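곡물 체질 셀 운영·정비 담당자를 찾습니다 (2명)

스케닉스(Skenix) 시료전처리팀 / 실험실 자동화

체로 친 곡물이 그물 위에서 어떻게 퍼지는지 한참 들여다본 적이 있는 분, 그리퍼 손가락 틈에 낀 좁쌀만 한 알갱이를 빼내면서 묘하게 개운했던 분이라면 이 공고를 끝까지 읽어 주세요. 저희는 로봇 팔 하나가 체와 컵과 트레이를 다루는 작은 셀을 운영하고 있습니다. 이름은 틸먼(Tillman)입니다. 크지도 빠르지도 않은 셀인데 손이 참 많이 가고, 그만큼 들여다볼수록 재미있습니다. 이번에 이 셀을 매일 돌보고, 고치고, 조금씩 더 낫게 만들 사람을 2명 모십니다.

셀 소개

틸먼은 곡물과 씨앗 시료를 체에 붓고, 체를 잡아 움직이고, 트레이로 옮겨 담는 동작을 반복합니다. 종이에 적으면 한 줄인데 실제로는 변수가 끝이 없어요. 체의 테두리는 둥글고 미끄러운 금속이고, 컵은 아래로 갈수록 좁아지고, 알갱이는 늘 예상하지 못한 쪽으로 튑니다. 시료가 바뀌면 어제 잘 되던 기울임 각도가 오늘은 맞지 않기도 합니다. 그래서 저희 팀에서는 "세팅이 끝났다"는 말을 잘 쓰지 않고 "오늘 세팅은 이렇다"고 말합니다.
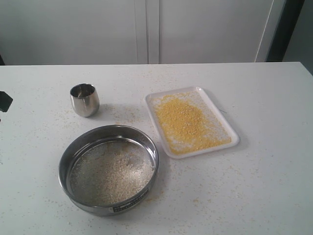

틸먼 셀 작업대. 스테인리스 컵과 시험용 체, 노란 알곡이 담긴 흰 트레이.

하루는 이렇게 흘러갑니다

아침 8시에 출근하면 먼저 작업대를 닦고 전날 기록을 읽습니다. 그다음 팔을 원점으로 보내고, 빈 그리퍼로 열고 닫기를 확인한 뒤 체, 컵, 트레이를 기준 위치에 놓습니다. 기준 위치는 지그로 고정하지 않습니다. 약간 어긋나게 놓였을 때 팔이 어디까지 알아서 따라가는지를 보는 것도 이 셀의 목적이거든요. 배치가 어긋난 정도를 적는 양식이 있는데, 처음에는 번거롭게 느껴지다가 두어 주 지나면 그 표만 보고도 오후에 어디서 걸릴지 감이 옵니다!

오전에는 파지 점검을 합니다. 체의 테두리를 두 손가락으로 집는 동작이 가장 까다롭습니다. 너무 얕게 물면 체가 돌아가고, 너무 깊게 물면 손가락 끝이 그물에 가까워집니다. 집는 깊이, 닫는 힘, 들어 올리기 전의 대기 시간을 하나씩 바꿔 가며 맞추는데, 한 번에 두 값을 바꾸지 않는 것이 저희 팀의 몇 안 되는 철칙입니다. 급할 때일수록 지켜 주세요.
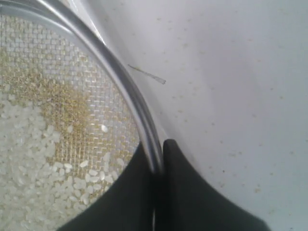 손목 카메라로 본 체 테두리 파지. 그물 위에는 흰쌀과 고운 황갈색 입자.

손목 카메라 영상은 정비할 때도 아주 유용합니다. 손가락 끝이 테두리에 닿는 각도를 가장 가까이에서 볼 수 있고, 렌즈에 가루가 앉기 시작하면 영상이 먼저 알려 줍니다. 렌즈 청소와 초점 확인, 손목과 카메라 사이의 위치 보정은 이번에 오실 분들이 직접 맡게 됩니다.

오후에는 시료를 바꿔 가며 반복 운전을 합니다. 동작이 멈추면 원인을 찾아 기록하고, 고칠 수 있으면 그 자리에서 고칩니다. 저희가 자주 만나는 고장은 거창하지 않습니다. 손가락 패드가 닳아서 미끄러짐이 늘어난다거나, 관절 쪽 커버 틈으로 가루가 들어간다거나, 케이블 고정 클립이 느슨해져 팔을 뻗을 때 살짝 당긴다거나 하는 것들이에요. 이런 것을 소리나 움직임만으로 눈치채는 순간이 오는데, 그때의 짜릿함은 정말 말로 다 못 합니다.

맡게 될 일

일일 점검: 원점 복귀, 그리퍼 개폐, 비상정지 버튼, 케이블 상태, 작업대 청소
반복 500회마다 하는 점검: 손가락 패드 교체 여부 판단, 체결 볼트 토크 확인, 커버 분리 후 가루 제거
카메라 관리: 렌즈 청소, 손목 카메라와 고정 카메라의 위치 보정
도구 관리: 체 그물의 눌림과 막힘 확인, 컵과 트레이의 변형 확인, 예비품 관리
파라미터 조정: 파지 깊이와 힘, 기울임 속도, 옮겨 담기 높이
기록: 멈춤과 복구 내용을 운전 일지 프로그램 주다(Zuda)에 입력

제어 프로그램을 처음부터 짜는 자리는 아닙니다. 동작 계획은 나타나엘 칼데이라(Natanael Caldeira) 님이 맡고 있고, 여러분은 현장에서 본 것을 바탕으로 "이 구간에서 이렇게 바꿔 보자"고 제안하는 쪽입니다. 제안은 꽤 잘 받아들여집니다. 옮겨 담는 높이를 낮추자는 의견도 정비 쪽에서 나왔고, 지금은 그게 기본값이에요.
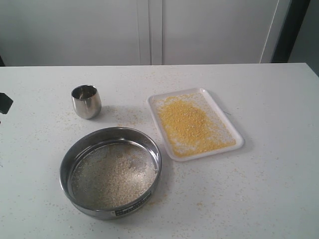
청소 이야기를 따로 해야겠습니다. 지원하시는 분들이 의외로 가볍게 여기는 부분인데, 이 셀에서는 청소가 곧 정비입니다. 붓으로 쓸고, 흡입기로 빨아들이고, 마른 천으로 닦는 순서가 정해져 있습니다. 에어건은 작업대 위에서 쓰지 않습니다. 가루가 팔 안쪽으로 들어가면 커버를 다 열어야 하고, 그러면 그날 오후는 끝입니다. 체는 그물을 손으로 누르지 않고 테두리만 잡아 뒤집어 털어 주시고, 막힌 눈은 부드러운 솔로 아래쪽에서 밀어 냅니다.

흘린 알갱이는 치우기 전에 먼저 사진으로 남깁니다. 어느 방향으로 얼마나 퍼졌는지가 다음 날 조정의 출발점이 됩니다. 에브도키아 아타나시아디스(Evdokia Athanasiadis) 님이 만든 분류표를 쓰는데, 컵 주변, 체 주변, 트레이 바깥, 작업대 앞쪽으로 나눠 적습니다. 새로 오시는 분이 더 나은 분류를 제안해 주셔도 좋습니다. 분류표는 벌써 여러 번 바뀌었고, 앞으로도 바뀔 거예요.

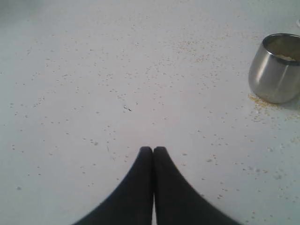 복구 절차도 배우게 됩니다. 그리퍼가 아무것도 잡지 않은 채로 닫혀 있을 때, 팔이 멈춘 이유가 파지 실패인지 위치 인식 문제인지 가려내는 것이 첫 단계입니다. 손으로 팔을 밀지 말고, 화면의 상태를 먼저 읽고, 정지 상태를 확인한 다음 안쪽으로 손을 넣습니다. 이 순서는 입사 첫날부터 몸에 익을 때까지 같이 연습합니다. 혼자서 셀을 여는 일은 교육을 마친 뒤에만 가능합니다.

이런 분을 찾습니다

로봇 팔이나 자동화 설비를 직접 만져 본 경험이 있는 분(학교 실습, 동아리, 공장 현장 모두 좋습니다)
토크 렌치, 버니어 캘리퍼스, 멀티미터를 무리 없이 쓰는 분
같은 동작을 수십 번 보면서도 지난번과 다른 점을 찾아내는 분
본 것과 짐작한 것을 구분해서 적을 수 있는 분
곡물 가루에 알레르기가 없는 분(마스크와 보호안경은 지급합니다)

있으면 반가운 경험

카메라 보정, 간단한 파이썬 스크립트 수정, 3D 프린터로 손가락 패드나 고정구를 만들어 본 경험, 식품이나 농산물 시험실 근무 경험. 하나도 없어도 지원에는 지장이 없습니다. 지금 팀에서 정비를 제일 잘하는 아이노아 소토마요르(Ainhoa Sotomayor) 님도 제과점 반죽기 수리로 시작하셨습니다.

근무 조건

고용 형태: 정규직(수습 3개월, 급여 동일)
근무 시간: 주 5일, 오전 8시부터 오후 5시까지
근무지: 워크우드(Wurkwood) 실험동 2층
급여: 경력에 따라 협의, 면접 전에 범위를 먼저 알려 드립니다
지원 사항: 작업복과 안전화, 점심 식사, 외부 정비 교육비
야간 근무는 없습니다. 셀도 저녁에는 전원을 내립니다.

교육 과정

첫 주는 옆에서 보고 적기만 합니다. 답답하실 수 있는데, 이때 적은 메모가 나중에 가장 쓸모 있다고들 합니다. 둘째 주부터 일일 점검을 함께 하고, 셋째 주에는 손가락 패드 교체와 카메라 보정을 직접 해 봅니다. 그 뒤로는 고장 사례를 하나씩 골라 원인 찾기부터 복구, 기록까지 맡습니다. 질문은 언제든지, 같은 걸 다섯 번 물어도 괜찮습니다.

지원 방법

이력서 한 부와 함께, 무언가를 고쳐 본 이야기를 A4 한 장 안쪽으로 적어 보내 주세요. 로봇이 아니어도 됩니다. 선풍기, 자전거, 재봉틀, 뭐든 좋습니다! 무엇이 이상했는지, 처음에 무엇을 의심했는지, 어디서 틀렸는지가 들어 있으면 저희가 아주 즐겁게 읽습니다. 끝내 못 고친 이야기도 환영합니다.

서류 검토 후 현장 면접을 진행합니다. 면접은 셀 앞에서 하고, 점검표를 들고 함께 한 바퀴 돌아본 다음 앉아서 이야기를 나눕니다. 편한 옷과 끈이 늘어지지 않는 신발로 와 주세요. 긴 목걸이와 팔찌는 셀에 들어가기 전에 보관함에 넣어 두셔야 합니다.

접수 마감은 6월 말이며, 좋은 분을 먼저 만나면 일정이 당겨질 수 있습니다. 지원서는 스케닉스 채용 페이지의 "시료전처리팀 셀 운영" 항목에서 받습니다. 업무 내용이 궁금하신 분은 에딜레우자 시케이라(Edileuza Siqueira) 팀장에게, 급여와 일정은 인사 담당 욜란다 톨레도(Yolanda Toledo) 님에게 같은 페이지의 문의란으로 남겨 주세요. 문의에는 오후 2시 이후에 모아서 답을 드립니다.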